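How to choose a background colour for your slides

Many people begin a presentation with the text and leave the background for the last evening. I made the same mistake for years. In this guide I show the way I do it now, in Cikside, but other programs have similar menus.

Open a new file and go to Page, then Background. Choose one plain colour and delete the gradient, if there is one. A middle tone, such as grey-blue, is kind to the eyes in a dark room, and white objects stand out well on it.

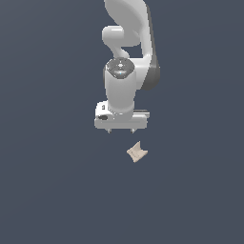
White and light grey on a plain slate blue-grey background.

Now put your title on the slide and go to the back of the room. If you cannot read it from there, make the letters bigger before you change the colour. I use 15 points only for the source line -- never for the main text.

Next, test the slide in greyscale (View, then Grey). When the title disappears, the two tones are too close. Make the background darker in small steps and test again.

Save the colour under My Colours with a clear name. Mine is still called "November", and I use it in all 11 of my course files.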